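Good practice corner: the new bench rules are here, and they are worth reading

Thu 21 February

After months of drafts, arguments and one very long lunch, the Usteck handbook for two-armed sorting benches has reached its second edition. I have been reading it on the train all week and I'm delighted with it! The first edition was a stapled thing that told you to be careful. The new one tells you where to stand, what to check and who gets to say "go", and it does it in words a new starter can follow on day one.

Gudrun Lindqvist led the writing, with Arsen Pylypenko and Nurhan Kocabaş testing each rule at the bench before it went in. Anything that couldn't be followed by someone with their hands full was sent back for rewriting. (Rule 4 went back so often that Nurhan can recite all its earlier versions.)

The part I like best is the section on the resting pose. Both arms, grippers open, fingers clear of the table top, and one item only on the table before a run begins. That last bit caused a real debate. Kedir Kassa wanted to allow a small pile, as we did all through the Nirnum work, and he made a good case for speed. Gudrun's answer was that when a pick goes wrong with a single piece of crumpled paper, you know which piece it was and can put it back for another go. With a pile you end up guessing. The one-item rule stayed in for all first runs, and piles are allowed once the bench has been signed off.
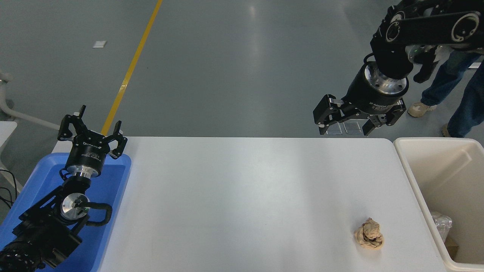
Issue 2927

The floor gets a chapter to itself, and quite right too. The old handbook said to keep "a safe distance", and if you asked five of us what that meant you got five answers. Now the painted line means something. Visitors stay on the far side of it unless the person running the bench invites them over, and anyone who does come close keeps their hands down and says out loud where they are standing. It feels silly for the first morning and then you stop noticing you do it.

There is a good plain page on lights as well. A green light on an arm tells you about that arm and only that arm. It is not permission to reach in. Permission comes from the person holding the stop button, in words, every time. Feven Gebru has been teaching it this way at Iresmont for ages and I'm so pleased to see it written down with her name beside it.

Then cables. Oh, the cables! Any loop near a wrist joint has to be watched through one full slow turn of the joint before normal speed is allowed. If it pulls tight or rubs, you stop and re-dress it, and the change goes in the bench log with your initials. Arsen added a line about loose cables at the end of the table, where sleeves and bag straps go past, and I have already moved two of mine.

Bins come next. The bin goes right up against the end of the table with no gap for things to drop through, and it is looked into before every run. A bit of clear plastic in the bottom is easy to miss, for us and for the cameras, so the handbook asks you to note what is in there before you start. If the count matters for your test, empty it first.

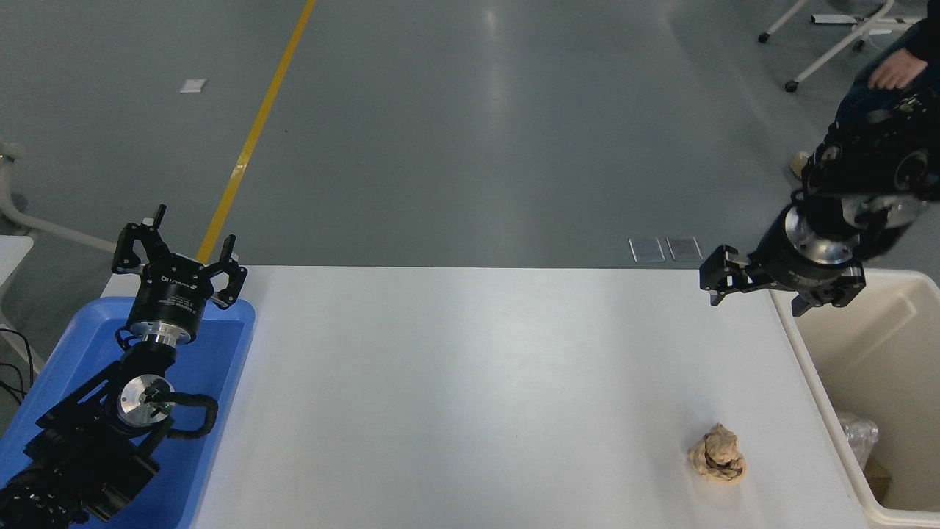
Before you start: the short list

Gudrun has boiled the daily check down to something that fits on a card, and the card can be copied freely. It goes like this.

Both grippers open and clear of the table.

One item out, placed where both arms can get to it. If it slides or rolls, put it back by hand with the arms stopped.

Walk the cables with your eyes from base to wrist, on both sides.

Look in the bin and write down what you see.

Anything lying on the floor near the table is either picked up or named in the log. Markers that belong there are on the bench plan, so check against it.

Say who has the stop button. They say "mine" back.

Start slow. The full-speed setting waits until a slow run has gone through cleanly.

Arsen would like comments on the wording of the slow run, which some people find too strict for benches that have only had their grippers cleaned. Write to him at the Lemma desk, and please say which bench you use and what you would put instead. Changes that arrive before May can go into the next printing.

Paper copies are on the shelf by the Lemma desk, under order number 1589 if you need more for your own site. Feven is also happy to come and walk a team through it at their own bench. Bring your awkward questions, she likes those.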